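Foro › Simulación y manipulación › Planificación de movimiento

Tema: El planificador ve colisiones donde no las hay (Franka en cocina simulada)

ftaipe
16 May 2021
Buenas a todos. Llevo un par de noches peleándome con esto y ya no sé dónde mirar. Tengo una Franka en una cocina simulada, con los objetos encima del mármol bastante apretados, y quiero que coja el rollo de papel. La percepción la saco de Ilden y el planificador es Bista, con la configuración casi de fábrica. De 200 intentos me encuentra trayectoria en 70. Los demás mueren con "goal state in collision", y eso me desespera, porque entre los dedos y el rollo yo veo hueco de sobra. 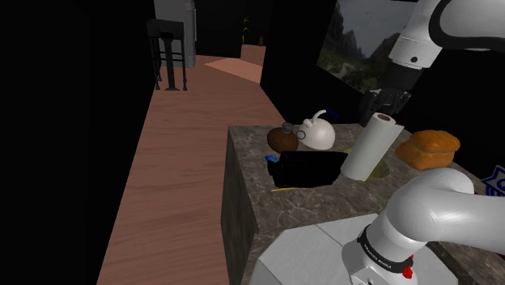
Ya he bajado el padding de las mallas y he subido el tiempo de planificación, y nada, sigue igual. ¿Alguien ha usado Bista con la mesa así de llena? Si hace falta pego el yaml, aunque es largo.
Fredy Taipe

hnina
Pégalo igual, pero apuesto a que son las mallas de colisión. Si las importaste sin tocar nada, cada objeto va con su envolvente convexa. ¡Y un kettle con asa arqueada en convexo es un bloque macizo! Todo el hueco de debajo del asa desaparece para el planificador. Descompón la malla y vuelve a probar.

becerra_k
No estoy de acuerdo con Heriberto. El objetivo es el rollo, y el kettle le queda lejos. Para mí es el objeto que quiere coger: si no lo metes en la matriz de colisiones permitidas antes de pedir la pose de agarre, los dedos chocan con él por definición. Es el fallo de siempre, yo perdí todo marzo con eso.

ftaipe
Lo del rollo sí lo tenía permitido, lo acabo de mirar (me asusté, eh). He descompuesto las mallas como dice hnina y algo mejora, pero siguen saliendo fallos raros. Y además ahora tarda 2 segundos más por consulta – eso no me hace ninguna gracia.

hnina
Vale, entonces pinta la escena de planificación encima de la simulación y compara poses. No te fíes de la lista de objetos, mírala en 3D. Y prueba desde otra cámara, que desde una sola te tragas cualquier error de profundidad.

ftaipe
Pues he cambiado el punto de vista y le he dado la vuelta entera a la encimera. Tengo una videocámara en el aire, tan tranquila, delante del brazo.

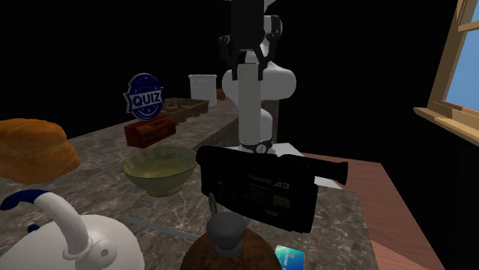

Mi sospecha es que la escena de Bista se queda con poses viejas después del reset. Yo leía las poses una vez, al arrancar, y luego el simulador recoloca cosas y el planificador ni se entera. He puesto un log y en una sesión me salen 1.044 avisos de pose desactualizada, que tenía silenciados yo mismo, muy listo.

becerra_k
Eso ya me cuadra más. Suscríbete al estado y refresca la escena antes de cada consulta. Erine trae un puente que lo hace, aunque va un poco justo de documentación.

hnina
Erine yo no lo tocaría para esto, mete una dependencia enorme por una función de veinte líneas. Escríbete el callback a mano. Y sigo diciendo que el convexo también te estaba haciendo daño, que conste.

becerra_k
Veinte líneas hasta que tienes que enganchar y soltar objetos de la pinza, Heriberto. Ahí ya me cuentas.

ftaipe
Voy con el callback a mano, que es lo que entiendo. De momento, con el refresco después de cada reset, el rollo ya me planifica bastante mejor, pero no he repetido la tanda completa. Mañana la lanzo y pego los números con el yaml.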